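Progress report to the funder
Shared Kitchen Fit-out and Baking Sessions, Prekthorpe
Prepared for the Westetti small grants program
11 Oct 2021

1. Where the project stands

Work on the kitchen has moved on since our last report in April. The bench, the sink and the tap are in use, and the baking sessions have started. Two items are still outstanding: the second drawer unit and the splashback behind the sink. Both are on order from Rakena.

Sessions run for 90 minutes. We first planned for 60, but dough work ran over every time once washing up was included, so the longer session is now standard.

2. Bench and baking area

The counter is pale marble with grey veining. We had budgeted for laminate, and the change was covered in the variation you approved. It stays cool enough for pastry and wipes down easily. Rolling out is done on a large wooden cutting board with a rim around the edge, using a long black rolling pin. The stainless-steel toaster oven sits at the back of the counter, which leaves the front clear for the board.

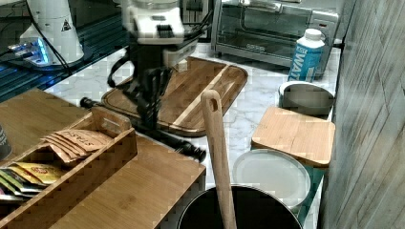 Prania, our partner on the sessions, replied to the draft of this section that the toaster oven is fine for scones and small trays but too small for a full batch of bread, and asked that a larger oven be listed as a request for next year. They would also like a second rolling pin, as people are waiting their turn.

We agree with both points. The rolling pin can be bought from the consumables line. The oven would need a separate application, as the current circuit would have to be checked by an electrician first.

3. Sink and board storage

The tap has a dark bronze finish with a side handle. It was chosen to match the cupboard hardware and it works well, though there is a coppery ring low on the column where the finish shows a warmer colour. We have asked Rakena if this is covered by the warranty.

The boards are kept near the tap.

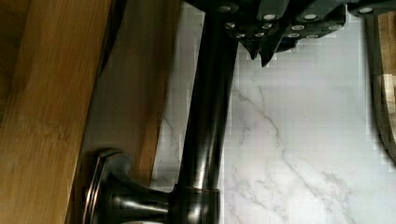
A wall rack would get them away from splashes. We have a quote for one that holds the bamboo board and the other large boards, and it fits within the remaining hardware money. Until it goes up, boards are to be dried with a tea towel before they are put back. The cleaning sheet has been updated to say so, and the boards will be oiled at the end of each term.

4. Budget

Spending is within the approved total. The marble cost more than allowed for, and the difference was met from the painting line, which came in under. No further variation is requested.

5. Next period

Install the drawer unit and splashback.
Fit the board rack.
Buy the second rolling pin.
Get the circuit checked and a price for a larger oven.

Receipts to date are attached separately. The Rakena invoice for the splashback will follow when it is delivered.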